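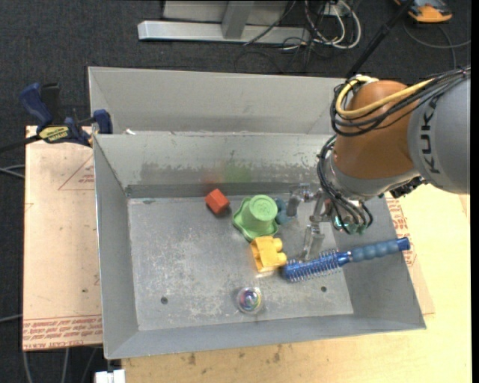 Setting Up Your Plarno Label Maker: Section 4, Labeling Bins and Trays

Now for the fun part! Once your Plarno is charged and the tape is loaded, you can label nearly anything in your shop or craft room, and it's a real pleasure to see a whole shelf come together. Smooth, flat surfaces take a label best. On a metal bin with sloping sides, like the big grey one in front, stay off the floor where scratches and scuffs build up and pick a clean stretch of wall.

1. Wipe the spot with a dry cloth, then with a little rubbing alcohol. Let it dry fully.

2. Press MENU and choose BIN. The printer sets the label length to 50 mm (you can change this later, see Section 6).

3. Type your text. Short words in big letters are wonderful to read from across a room, so try BLOCKS before you try SMALL BLOCKS, MIXED.

4. Press PRINT and wait for the green light. Pull the label straight out.

5. Peel the backing from one corner, set that end down first, and smooth toward the other end with your thumb.

Note: The memory holds 648 saved labels. Go ahead and save your favorites!

Note: Leave new labels alone overnight before you wash the bin.

Caution: Do not pull on the tape while the printer is running. This can jam the cutter.

Caution: Keep fingers away from the cutter slot when the cover is open.

If the label lifts at a corner, peel it off, clean the spot again, and print a fresh one. Used labels don't stick well a second time.

Revised July 2024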